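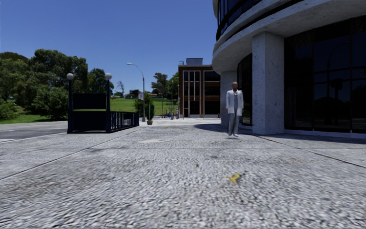 Plaza cleaning: questions from grounds staff

The Pendley site moves to automated litter collection in June. The questions were collected at shift meetings by Rodica Cârstea, grounds supervisor. Answers are from Sombat Yensuk, who runs the simulation and route testing.

What does the Nirko unit do?
It drives a programmed route over paved areas, detects small litter and picks it up. It does not empty bins, wash paving, or work on grass or stairs.

Why is it tested in simulation first?
Detection errors are cheaper to find there. The model is run with litter and leaves on speckled paving, with building shadow and with pedestrians. A total of 2,758 runs were logged before the first outdoor trial.

Will it pick up leaves?
Single leaves are ignored by default. Leaf collection stays with the existing crew and the blower schedule does not change.

What happens when a person is in the way?
The unit slows, then stops, and waits for the path to clear. It does not steer around anyone standing next to a pillar or wall. Staff should not wave it on or push it.

Are jobs being cut?
No positions are removed under the current plan. The morning litter walk is dropped, and those hours move to planters, railings and entrance glass. Shift start times are unchanged.

Who looks after the units?
There are 2 units. One trained operator per shift checks brushes, empties the hopper and clears faults. Operator duty is paid at the higher grade for the full shift, including when no fault occurs.

How do I get trained?
Give your name to Stela Chiriac. The course takes one morning and runs every Wednesday. Previous machine experience is not required.

Does it record us?
Camera images are used for detection and overwritten at the end of the shift. Fault clips are kept separately and are not used for timekeeping or performance review.

What if it misses something?
Pick it up if you are passing. Report repeated misses at the same spot, with the time of day, so the case can be added to the test set.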